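In the small office of Mirketti in Flandatdale, the printer makes 581 pages in a normal month. In June it made many more, and the black toner was finished after 10 days. The manager now keeps 3 spare cartridges on the shelf and writes the opening date on each box. She also prints drafts in the economy mode, which she finds good enough for reading.

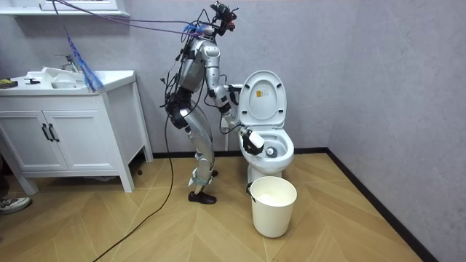
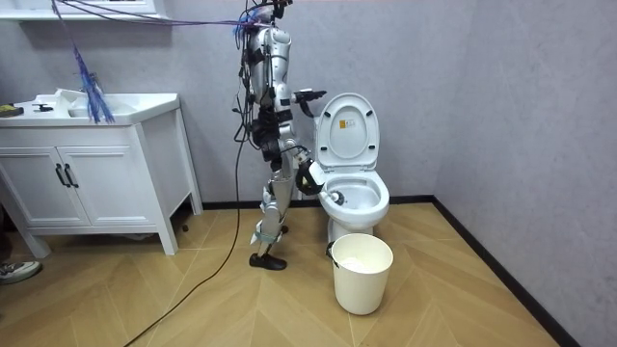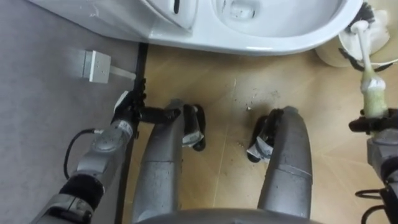
Naveed Malik writes that economy mode was too pale for his delivery labels, and that he went back to normal printing after 8 sheets.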